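Warero Street Residents' Association
Minutes of the regular meeting, Dec 15, 2024

Held in the ground floor meeting room, Mestance building. The meeting was called to order at 7:00 p.m. A quorum was present. Minutes of the previous meeting were read and approved with one correction: the alley gate is to be painted green, not gray.

Snow clearing

The contract with Dijkstra has been signed and returned. The crew will clear the front walk, the ramp and the path to the parking lot whenever two inches or more have fallen by 5:00 a.m. The back stairs are not in the contract. The chair read out the price for adding them, and it was felt to be too high for stairs that most people avoid in winter anyway. The back stairs will be closed with a chain after heavy snow and a sign put up. The owner of Unit 22 asked that the sign be larger than last year's.

Salt will be kept by the side door. Residents may use it but are asked not to take it for their own cars.

Trash and recycling

The hauler has sent a second letter about mixed loads. Pickups that contain food waste or plastic bags in with the paper will be left at the curb and charged at $25 each. Two were left in the past month, one of them after the holiday weekend. The new rules were gone over again: cardboard flat, bottles rinsed, no bags of any kind. Batteries and light bulbs do not go in any of the outdoor carts and have to be brought inside for drop-off.

Several people said they are willing to sort but have no space in their kitchens for more than one container. It was suggested that small bins be offered at cost to any household that wants them, with one color for each type of waste so that guests and kids can follow it.

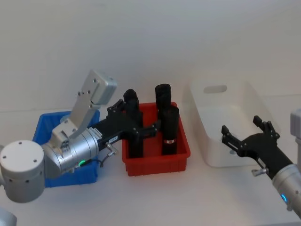 Ankit Vashisht asked whether the colors would match the hauler's carts, as his kids had learned one system at school and another at home and now put everything in the trash. He added that he would pay for his own bins either way, but did not want to buy them twice.

The chair said the hauler's carts are all the same dark green and differ only in the label, so there is nothing to match. A short list of what goes where will be taped inside the mail room door — in large print, and in Spanish as well as English.

Motion to buy small bins in bulk and resell them at cost, total not to exceed $1000. Seconded. After discussion the motion passed, with two opposed. Those opposed wanted it noted that they support recycling but think households should buy their own bins.

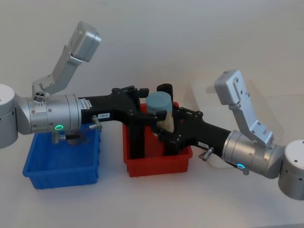 Red and blue bins on a white tabletop.

Orders can be left in the association mailbox until the end of December. Payment is due on pickup.

Laundry room

The second dryer is still out of service. Stondov sent a repairman twice. The first visit was to look at the belt and the second was to say the belt is no longer stocked. A used belt has been located and will be fitted when it comes. Until then the sign-up sheet stays in force, including on weekends. Please do not cross out other people's names.

It was asked whether the room could stay open past 10:00 p.m. while there is only one dryer. The units over the laundry room were against it. The hours will stay as they are. 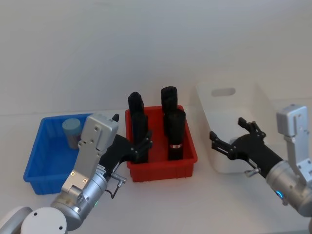

Lint is being left in the trap. The chair will put up another reminder.

Parking

Striping of the rear lot is put off until spring. Space 18 is still being used by a car without a sticker, and a second note will be left on the windshield before any towing is considered. The owner of the space said she has been patient so far and would like this settled before the new year.

Visitors are to use the street side only. A request to rent out unused spaces was discussed at some length — mostly about insurance — and tabled until the policy has been read.
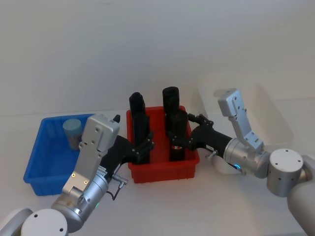
Other business

The hallway light on the second floor flickers and will be looked at. The lost scarf from the November potluck is in the office. Anyone who wants to help with the spring planting should write their name on the sheet by the elevator.

A request for a bench at the front entrance was carried over to the next meeting, pending a price.

Meeting adjourned at 8:40 p.m.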